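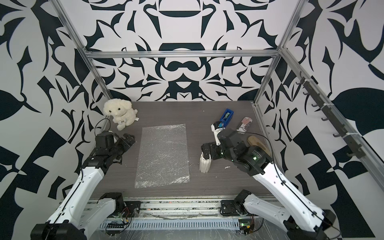
*Green tape, bubble wrap and the white puppy, on the table by the back wall.*

I visited the open day of Skikar on 27 May 2019, together with my colleague Rūta Strazds. We both work with parcels in a small gift shop in Bumdale, and we had read that visitors could see how packing materials are chosen and tested. The entrance was free, but one had to write in advance, and the groups were limited to 18 people.

The building stands behind the old Plorneck dairy. From the bus stop it is a walk of nine minutes, and the signs are good. At the door we received a paper badge and a folded plan of the rooms. The plan was a little too small to read, so we mostly followed the other people.

**The store room**

We began with the store room, where the rolls are kept on high shelves. Our guide explained that paper is stored away from the outside wall, as it takes up moisture there and becomes soft. I was glad to hear this, for we keep our paper exactly under the window. She also let us feel the difference between two kinds of wrapping paper with closed eyes. Rūta guessed correctly both times and I did not.

**Mixed goods**

The second room was for me the most interesting. The subject was mixed orders, that is, things which do not belong together but must go to the same customer. The table had a dark gray top with a wood grain, and the walls around it were covered with a black-and-white pattern of curved shapes, a little like leaves. I liked it very much, although after some time my eyes became tired.

On the table were ordinary things. The plush puppy sat in the back corner with its paws tucked in, and it was the favorite of the children in our group. It has fluffy, curly fur and a small white tag at the side. There was also a white paper cup with ribbed sides and a can with red and white stripes, lying down. A sheet of clear bubble wrap lay ready, and the roll of green tape was in a blue dispenser.

We talked for a long time about the cup. A can is strong by itself, but a paper cup can be crushed by a neighbor in the same box. The advice was to fill the cup with paper first and only then to wrap it. For soft toys one should not use bubble wrap at all. A thin clean bag is enough, and the toy can then protect the other goods. We have always done the opposite in our shop, and it has cost us a lot of wrap.

I asked about colored tape. At Skikar they use it for marking, so that a box with fragile goods is recognized from far away. A roll of 58 meters lasts them two days in the busy season. In March, which is quiet, it lasts much longer.

**Coffee and the way home**

After the tour there was coffee from Pärn, a bakery in the same street, with a very good poppy seed cake. The hall was crowded, I think around 200 visitors came during the day, and the chairs were not enough. We drank our coffee standing.

There was a small sale of leftover rolls near the exit. Rūta bought brown paper and I bought two rolls of tape, one of them green. The next bus went only after forty minutes, so it is better to check the timetable before leaving the hall. Our paper has now been moved to the shelf beside the door.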